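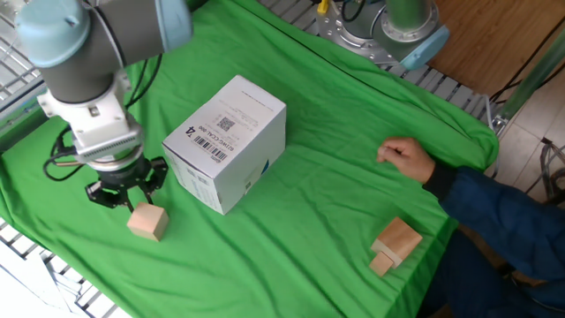
Gripper kit for small parts: is the Gerura package suitable for a teaching bench?

Posted by Janell, June 14, 2022

Our department is considering the Gerura two-finger gripper kit, quoted at 3,698 with mounting hardware. The intended work is picking up small wooden blocks from a cloth-covered table. May we ask whether the standard fingers are adequate, or whether the padded set should be ordered as well?

Skarphéðinn Ragnarsson

The standard fingers are adequate for plain wooden cubes. We advise lowering the gripper straight down over the block and closing at reduced speed. 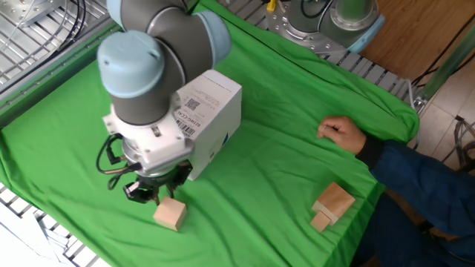
A soft cloth will shift and wrinkle, so the pick height should be checked again whenever it is moved. Our unit has completed 100 picks at one height setting – the padded fingers remain in their bag.

Lykkegaard

We paid 3,967 and the padded set was included. Please ask for a revised quotation. 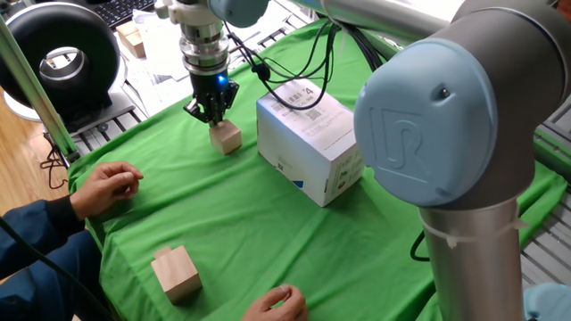
Related topics: Grippers and End Tooling

Gerura kit: spare finger screws
Table coverings and pick height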